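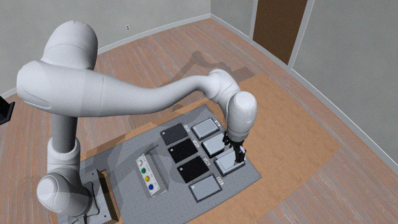

2020-08-30, Skuvero cell, simulation bench

Plate pick fault again. Ran the long batch overnight with the front white plate as the target and the rest left where they were. 34 runs, 16 of them stopped with the gripper force alarm. No crashes in the software this time, so at least the August update from Jemum has sorted that.

Every stop I checked happens at the same point. The arm comes down over the front edge of the plate, the fingers start to close, and one finger lands on the rim. The plate tips a little, the contact force goes past the limit and the controller holds. That part is doing what it should. What worries me is the other runs. I went through the logs and in two of them the finger also touched the rim, but the force stayed just under the limit and the arm carried on with a tilted plate. With liquid in the wells that would be a spill, and we'd have no alarm to show for it.

Things tried today:

Slowed the last part of the descent to half speed. Fewer alarms, same contact. It only hides the problem.

Checked the tag readings. The tag positions agree with the layout file, so it isn't the tags.

Checked the plate height in the layout file. It is the old value, from before the Isaksson plates went in. The rim on those is higher. Changed it and the approach now clears the rim when stepped through by hand.

Also found that pressing the yellow button during a hold clears the alarm and resumes in one go. I thought we'd agreed that clearing and resuming would be separate. Must be put right before anyone copies this program over to the Omar arm downstairs. Until then please don't load it there, even for a dry run.

Still to do: repeat the full batch with the new height, lower the force limit and see what false stops we get, and add a tilt check after the lift. Old logs are in the shared folder under rim contact. The 56 MB file is the one with the full force trace; the small one is missing the wrist data.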